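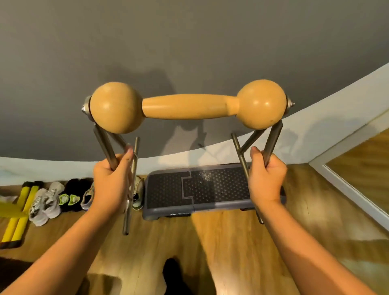 Sample view, head camera: both hands on the metal rods, wooden bar on top.

Plokar Handling Set

Plokar is a small set of recordings made for Drovura, a company that repairs and returns exercise devices. At the Trastholm site a part of the lifting and turning will go to a robot arm. The recordings show how people hold these devices by hand.

Contents
137 clips, 20 of them kept apart for testing. Each clip has one text file with the grip type and the hand used.

What changes for the staff
Before, one person did the lifting, the checking and the packing. From August the arm takes the lifting, and the person stays with the checking. Two workers asked for a slower arm speed near the bench, and this was accepted. Some others are worried about fewer evening shifts - we have no answer for them yet, and this data can not give one.

Known limits
Long rods often leave the view. Glossy round parts give wrong depth values. Shoes and other things on the floor are not labeled.

Use
Please do not use the clips to measure the speed of single workers. The staff agreed to the recording only with this condition.

Last change: Apr 2, 2026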